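I said in July I'd write something about the Primell setup once I had seen it for myself, and then I kept putting it off. Ghassan Khalaf finally shamed me into it. So this is me, October 28, 2024, with a cold cup of coffee and a page of notes I can only half read.

The short version of what they do: a robot takes things off a store shelf and puts things on a store shelf, over and over, and every run gets saved as an example for a model to learn from. They want enough of them that the model can handle shelves it hasn't met yet. I have doubts.

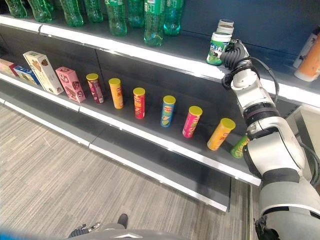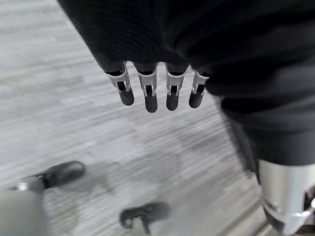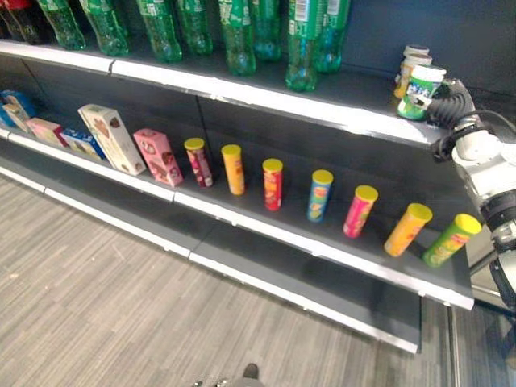
*The first and last are head-height views of the arm with a container in its grip on the top shelf. The middle one is from down by the hand, and it's mostly black fabric and fingers.*

Let me start with what I liked, so Hanan Awad doesn't write me another email about being a crank. The shelf is a decent shelf. It has the things in it that make grocery handling annoying: bottles you can see through, little boxes at odd angles, round cans that would love to roll away from you. If you look at the chip cans in the last picture, the two nearest the arm are leaning. I'd take that over a perfectly squared-off row any day. Real stores are sloppy and a model raised on tidy shelves is going to be useless by lunchtime.

Okay, now the complaining.

The number I kept hearing was 2936. That's how many runs they have in the shelf set, and it gets said out loud the way people say a house price. I asked Imogen Fairclough how many of those were different from each other in any way that matters, and she laughed, which I appreciated, and then said it depends what you mean by different. Well, yes! That's my whole question. If an operator does the same reach to the same spot 200 times before someone shuffles the stock, you have one example with a lot of noise on it. Maybe the noise helps a little. I've read the arguments that it does and I don't find them very convincing.

Each batch is 60 runs. Then the shelf gets reset and the next batch starts. I'd flip that completely and go for short batches of 10, with a real change between them, even if it makes everyone grumpy and cuts the daily total. Wissam Smadi runs the schedule and told me flat out that the daily total is what gets reported upstairs, so good luck to me.

Second complaint, and this one is more about the empty space. The bottom shelf in the two head views has nothing on it. Low shelves are where I'd expect an arm like this to have trouble, with bad angles, the shelf above getting in the way, and your own base blocking the view. If the low stuff never makes it into the set, the model is going to learn that groceries live up high. I asked if there was a plan for it and got "later." I've been around long enough to know what later means in a project with a demo coming.

Third, the hand camera. I went in thinking it was the best thing they had, and I came out less sure. When the hand is close to something and the light is good, great, you get fingertips and edges and you can see how the grip is going. But go look at the middle picture again. The fabric takes up most of the view, the floor is a smear, and I can't find one thing in there that I'd want a model to pay attention to except the fingers themselves. Somebody has to decide whether stretches like that stay in. At Primell the answer right now is that they all stay in, and the model will sort it out.

I hear "the model will sort it out" a lot. I heard it at Yammine when I worked on the bin sorter, and we spent most of a winter finding out that the model had sorted it out by using the color of the table. Ghada Najjar still brings that up whenever I sound too sure of myself, so fair is fair, I was one of the people saying it.

They label everything in a tool called Skisik. It's fine. It's slow to scrub through and the keyboard shortcuts are a mess, but it does let you put the views next to each other, and you catch more that way than you'd think. What it doesn't have is a good way to say "this worked but it was ugly." A run is a success or it's a failure. So a grip that slides and gets lucky goes into the same pile as a clean one, and then we act surprised when the model picks up the slide. I'd pay for a third button.

Would I use the set? For a grasping baseline on the upper shelves, sure, and I'd be glad to have it. For the "works in any store" line on the slide deck, no, and I told them that in person so I'm not sneaking it in here.

Imogen has offered me a week of raw runs to pick through and I'm going to take her up on it. I want to hold out everything with the leaning cans and see how badly it does. If the numbers come back good I'll post them, and Hanan can frame the page.

Comments are open again, by the way. The spam filter was eating anything with a link in it and I've turned that part off.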